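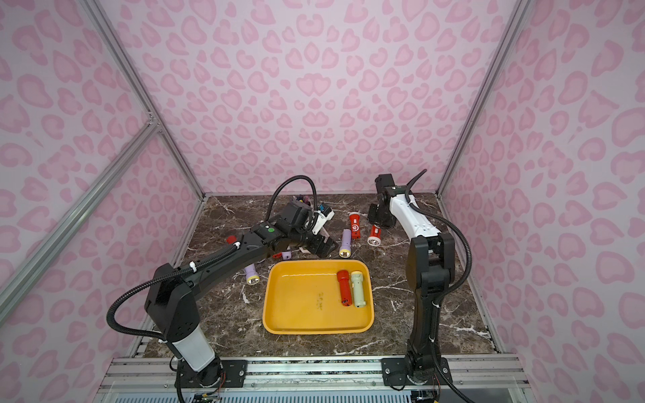

図1 見学先の作業台。腕は左右2本、手前が受け皿のトレー

11月3日の見学会の補足ノートです。当日来られなかった人にも配るので、ちょっとおしゃべり多めで書きますね。受け入れてくださったのはZiventさんの実習室で、説明役はAnouk Van Leeuwenさん。質問攻めにしてしまったのに、最後までにこにこ付き合ってくださいました(ありがとうございました!)。

まず課題そのものは単純で、台に散らばった懐中電灯をつかんで黄色っぽいトレーに入れる、これだけです。前回の講義で「把持は形より姿勢が難しい」と話したのを覚えていますか? 懐中電灯はまさにその教材で、筒だから転がるし、頭と胴で太さが違う。赤とラベンダー色が混ざっているので、色で対象を区別する話にもつなげやすいんです。

それから、私がつい見入ってしまったのがケーブルの取り回し。左の腕の黒い蛇腹ケーブル、手首の上で大きく輪を描いてから腕に沿って下りていますよね。白い結束バンドで留めてあるけれど、余長はたっぷり。関節が曲がる分を先に見込んでおくわけで、来週の実習で皆さんが一番やらかすのは、たぶんここです。私も学生のころに一本引きちぎりました。

Van Leeuwenさんによると、この課題は1セット8分、これまでに122セット回したそうです。目標は12月までに200セット。「数をこなすと、置き方の癖が見えてくるんですよ」とのことで、同じ人が並べると毎回似た散らばり方になるらしい。なるほど、と思ってメモしました。データの偏りの回でもう一度取り上げます。

手首側のカメラの映像も見せてもらいました。上から眺めていると余裕がありそうなのに、こちらの視点だと指がとにかく大きい! つかんでいるラベンダー色の一本も、胴のあたりは指の下に入ってしまいます。ペン立てや、テープの載ったピンクの電卓まで画面に入ってくるので、背景に何があるかも認識側には無視できない条件です。

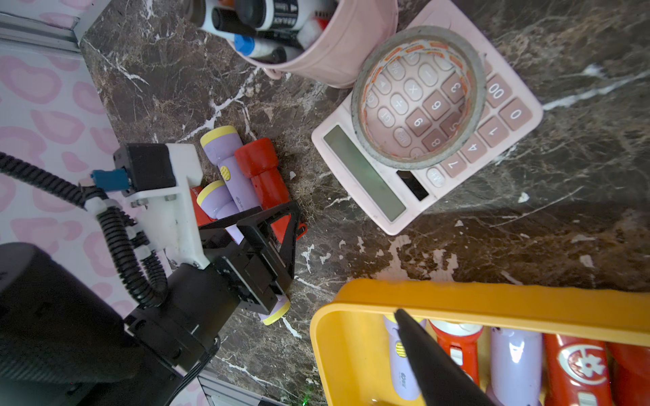
## 提出課題

- 図1の視点と手首側の視点を比べ、それぞれで見えにくくなる部分を挙げてください。図に直接描き込んでもOK。
- 懐中電灯のどこをつかむか、自分なりの案をひとつ。指の向きも書くこと。
- 感想は自由に。配点は全部で10点です。

レポートの表紙には班名(JandleyかIllum)を忘れずに。前回、班名なしが続出して仕分けに泣きました……。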